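Chapitre 4
Les déchets d'emballage alimentaire dans le logement

Objectifs du chapitre
Identifier les matériaux courants de l'emballage alimentaire ménager.
Distinguer emballage simple, emballage composite et emballage souillé.
Déterminer l'emplacement et le volume d'un point de collecte domestique.
Appliquer une procédure de vidage et d'élimination des contenants operculés.

Prérequis : chapitre 2 (classification des surfaces) et chapitre 3, section 3.2 (produits et dosages).

4.1 Position du problème

L'entretien d'un logement comprend deux flux distincts. Le premier concerne les salissures fixées aux surfaces : il relève du lavage et a été traité au chapitre précédent. Le second concerne les objets arrivés en fin d'usage, qu'il faut évacuer avant tout lavage. Dans les pièces où l'on prend les repas, ce second flux est dominé par l'emballage alimentaire.

On appelle emballage primaire celui qui se trouve au contact direct de l'aliment : film, sachet, barquette, opercule. L'emballage secondaire regroupe plusieurs unités de vente ou protège l'emballage primaire. Seul l'emballage primaire est considéré dans ce chapitre. L'emballage secondaire, le plus souvent en carton, est étudié au chapitre 5.

4.2 Matériaux et comportement à l'élimination

L'aluminium mince est employé en barquette rigide ou en feuille de fermeture. Il se froisse sans retour élastique, ce qui permet d'en réduire le volume à la main. Les films plastiques métallisés, utilisés pour les biscuits et les produits apéritifs, présentent un aspect voisin mais reprennent partiellement leur forme après compression. Ce critère, dit essai de froissement, suffit dans la plupart des cas à séparer les deux familles.

Un emballage est dit composite lorsqu'il associe plusieurs matériaux que l'usager ne peut pas séparer sans outil. Il est dit souillé lorsqu'il retient une quantité d'aliment susceptible de couler ou de fermenter. Les deux qualifications sont indépendantes : une barquette composée d'un seul matériau peut être souillée, un sachet composite peut être propre.

Les consignes de tri varient selon la collectivité. L'élève se reportera au règlement local avant toute application.

4.3 Implantation du point de collecte

Le récipient de collecte est placé hors des axes de passage, à portée de la table ou du plan de travail. Une paroi lisse, en plastique ou en métal, facilite le rinçage. On évite le contact avec les textiles de la pièce : nappes retombantes, housses de chaise, coussins. Le sol doit pouvoir être essuyé sur toute la périphérie du récipient.

Le volume utile se calcule à partir de la fréquence de vidage. Dans le logement témoin Zatard, qui sert de référence à l'ensemble du manuel, les relevés d'août ont porté sur 69 emballages primaires, collectés dans 2 récipients. Leur masse totale, contenants souillés compris, atteignait 3000 g. Ces valeurs seront reprises à l'exercice 4.6.

4.4 Élimination d'un contenant operculé

La barquette fermée par un opercule demande une attention particulière. Sa forme plane occupe toute l'ouverture d'un récipient étroit, et son contenu éventuel peut se répandre si elle bascule. On la saisit par deux bords opposés et on la maintient horizontale jusqu'à l'aplomb du récipient. 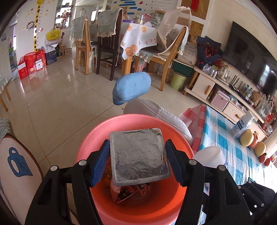

Vanus Orkero
Enseignant en économie domestique, responsable de la partie II
Texte révisé le 2/3/24

La prise par les bords gauche et droit laisse libre le centre de l'opercule, zone la moins résistante du contenant. Le seau en plastique employé comme poubelle contient déjà des emballages de friandises ou de biscuits froissés ; une barquette carrée déposée à plat par-dessus masque le volume restant et fausse l'appréciation du remplissage.

La procédure retenue est la suivante.

a) Vérifier que la barquette est vide. Dans le cas contraire, retirer l'opercule et vider l'aliment dans le récipient prévu pour les biodéchets.
b) Racler les parois, sans rinçage abondant.
c) Tasser les emballages souples déjà présents.
d) Introduire la barquette verticalement, le long de la paroi.
e) Essuyer le rebord du récipient en cas de coulure.

L'étape c s'effectue avec des gants lorsque le récipient contient des emballages métalliques à bord coupant. La section 4.5 applique cette procédure à la grille Magyar, qui affecte à chaque type de contenant un code de matériau et un code de souillure.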